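**Materialkunde für die Grundschule, Blatt 2: Wachsmalstifte ordnen**

Also, nochmal zum Mitschreiben, weil es in der Stunde etwas schnell ging: Ich lasse immer zuerst sortieren und erst dann malen. Die Stifte kommen auf die Matte, die Schalen stehen daneben, und dann darf gestritten werden, ob Orange noch zu Gelb gehört oder schon zu Rot (herrlich, was da für Argumente kommen!).

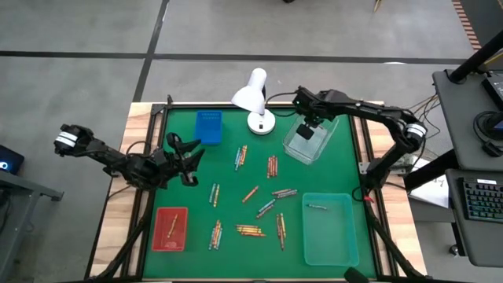 Ich gebe dabei keine Farbnamen vor. Wer »Senf« sagen will, sagt eben Senf. Bei Weidong Cai habe ich mir das abgeschaut, der in seinem Kurs in Nyberg 58 Farbwörter von den Kindern gesammelt hat, darunter 17 allein für Braun. Schreibt eure Wörter bitte auf Karteikarten, ein Wort pro Karte, die brauchen wir für Blatt 3 wieder.

Zur zweiten Runde: Jetzt wird nach Helligkeit gelegt, von hell nach dunkel, und da wird es richtig zäh. Zwei Stifte nebeneinander, Augen zukneifen, entscheiden.
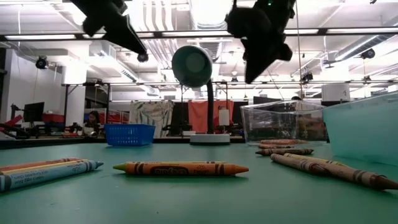

Die Brauntöne sind für mich der beste Prüfstein. Rot und Blau kann jeder auseinanderhalten, aber legt mal einen hellbraunen Stift direkt neben einen dunkleren, so wie die beiden rechts auf der grünen Fläche, und fragt dann, welcher davon »Haut«, »Holz« oder »Erde« ist! Da hört ihr sofort, wer wirklich hinschaut. Und bitte die Hülle nicht mit der Mine verwechseln, gelegt wird nach der Spitze.

Für die Hausarbeit reicht eine Seite: Sortierregel, Streitfälle, eine Farbreihe auf Papier (aufgeklebt oder gemalt, mir egal). Wer keine Stifte hat, leiht sich welche bei mir, die große Kiste mit 144 Stück steht noch im Schrank. 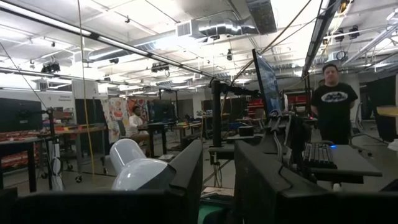 Levden, im August

Nachtrag für alle, die den Kurs in Closen wiederholen: Die Farbreihe dürft ihr behalten, die Streitfälle bitte neu schreiben.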